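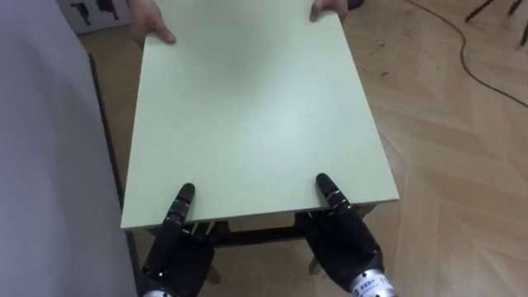

Chathurika Amarasinghe wrote in to ask whether the Grirley list could say which of the recipes were cooked from and which were only copied out, and whether we might keep the original spellings while we were at it. Yes to the second, and a partial yes to the first, and since her message prompted most of the changes in this version it seemed right to start with it.

Grirley Household Recipes, version 2

What you'll find in the files

504 handwritten recipes, typed up from 8 household notebooks kept by families in and near Grirley. Most are cakes, puddings and preserves, because people wrote those down and carried the everyday dinners in their heads. There is one notebook (the Cesden one) that goes the other way entirely and is nearly all soups, stuffings and things to do with cold mutton, and I'm very fond of it.

Each recipe has its own row in recipes.csv. The columns are:

id - a short code, notebook letter first, then the page
title - as written, including "Mrs P's other one"
ingredients - as written, line breaks kept
method - as written; blank if the writer didn't give any
hand - which writer, where we can tell them apart
marks - ticks, crosses, splashes, remarks in the margin
plain_title - our own modern title, for searching

The marks column is the answer to Chathurika's first question, as far as we have one. A page with butter on it and "less sugar next time" down the side was plainly cooked from. A clean page might have been cooked from by somebody tidy. We've written down what is on the paper and left the guessing to you.

Spellings

Version 1 quietly corrected them, which I now regret. "Marmelade", "desicated", "a tablespoonfull" and the rest are all back. If you want to search without tripping over them, use plain_title, or the little word list in spellings.txt that pairs each old form with the usual one. It isn't complete. The Sheikh notebook has three ways of writing cardamom, sometimes two on the same page, and I dare say I've missed a few elsewhere.

Weights and heats

Nothing has been converted. You'll meet ounces, gills, teacups, "a walnut of lard" and oven settings that run from gas marks to "a good hot oven, not fierce". A handful of the later recipes give 400 with no letter after it, which we take to be Fahrenheit, but the row only says 400. Please don't bake a sponge at 400 Celsius and then write to me.

Gaps

The Solance notebook has lost its last pages, so the Christmas section stops halfway through a mincemeat. Newspaper cuttings pasted into the books are left out, though a row in cuttings.csv tells you where each one sits. Surnames of neighbours are shortened to a letter in all the files, at the families' request.

Using it

Cook from it, print bits of it, teach with it. If you publish something, a line naming the collection and the version would be kind. Corrections are very welcome, ideally with the id of the recipe, and I try to put them in as they arrive - July is always slow, on account of the jam.

Still to do

Hands in notebook F need looking at again
Index by main ingredient
Ask about the missing mincemeat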